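Gerutwood Supper Club — minutes, Thursday meeting

I took the notes again, so blame me for the spelling! We got going at 7:10 because the hall door was sticking, and we were done before nine.

The spring supper came first. We've sold 100 tickets so far, and the hall at Gevovbridge will let us have the big room from three in the afternoon, so I won't be setting up in my work clothes like last April. The deposit is paid. After that we have $808 in the account, and we agreed to keep $369 of it back for the fall.

Then the menu, which took forever. I still think two soups is one too many, but I was outvoted, so two soups it is (one with beans, one without). The bread will come from Castaño again — same order as last year, plus extra rolls. Someone asked about a vegetarian main and we all said yes right away, so that was easy. 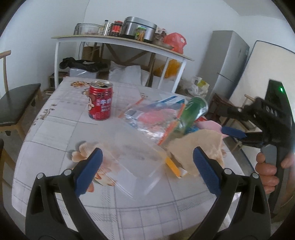
Parking got a bit heated. The Grirell lot is closed on weekends now, and I don't love asking older folks to walk up the hill. I said I'd call the church and see if we can use theirs. If they say no, we'll try the school.

Music: we liked the accordion idea, but it has to stop by ten. The raffle stays, with tickets at the old price.

Still to do: I call the church, the kitchen group prices the soup bowls, and the flyers need the new start time on them before they go to the printer. Next meeting is same place, same time, and please bring your own mug.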